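Cutlery sorting assistants, part time — Nondulico, Drukdale site

Posted November 30, 2022

Nondulico rents out picnic and party sets to schools, day camps and community halls. We are looking for part-time assistants to sort, check and pack plastic cutlery at our Drukdale site. The work is seated or standing, as you prefer, and no experience is needed. The job starts in February.

What the work is

Returned cutlery reaches the sorting room already washed and dried. It comes out of the crate in a heap, forks, spoons and knives together and all colors mixed. You spread a small pile on the white table, pull the pieces apart, look each one over and put it with its own kind.
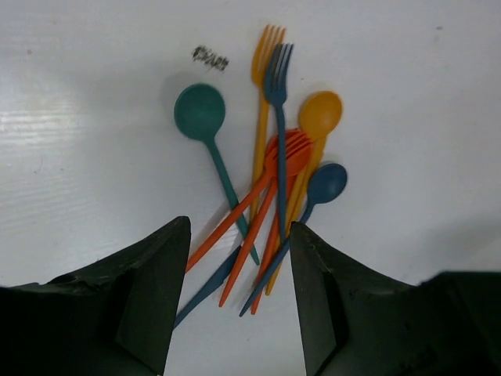

Our colors are teal, blue, orange and yellow. Customers order by color, so a yellow spoon in an orange set will come back to us as a complaint. The yellows have been bought in different years and do not all match. Both shades count as yellow and go in the same sets.

Forks take the most time. The tines hook over each other and over the spoon handles, and pulling hard bends them. Lift from the top of the pile and work down. A piece with a bent tine, a crack or a rough edge goes in the reject bin. If you are unsure, reject it.

A full set is 20 pieces in one color. Sets are banded, bagged and labeled, and bags go on the cart by the door. The labels are printed by the office in Cuautle and arrive with the day's order sheet. Please do not write your own.

Knives are handled last. They are thin and slide under other things, so they are easily missed when the table is cleared. At the end of every pile, look over the whole surface before you tip out the next one.
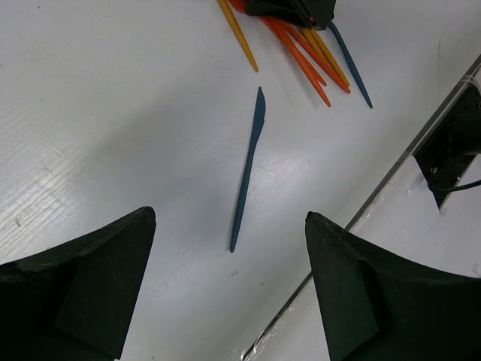
Tables are wiped down at the start and end of each shift and whenever you see crumbs or specks. Gloves and hairnets are supplied. Bring closed shoes.

Hours and pay

Shifts are four hours, mornings or afternoons, up to five shifts a week. Pay is at the hourly rate on the application form, with a paid break of 20 minutes. The first 7 shifts are training shifts and are paid at the full rate. You will work next to an experienced sorter during that time.

There is no piece rate. A steady sorter gets through 200 pieces an hour once trained, but we would sooner have slower work and correct sets.

Who can apply

You must be 18 or older and able to tell the four colors apart under indoor lighting — teal and blue are the pair people mix up. There is a short color check at the interview. You should be comfortable doing the same task for long stretches and able to lift a crate to table height with a second person. The room is quiet and on the ground floor, with step-free access from the parking lot.

How to apply

Pick up a form at the Drukdale front desk or ask for one by mail at Nondulico, 463 Dorutance Road. List the shifts you can work and any weeks you know you will be away. Interviews last half an hour and include a trial sort at the table. We reply to every applicant, including those we cannot place this time.

Applications stay open until all the shifts are filled.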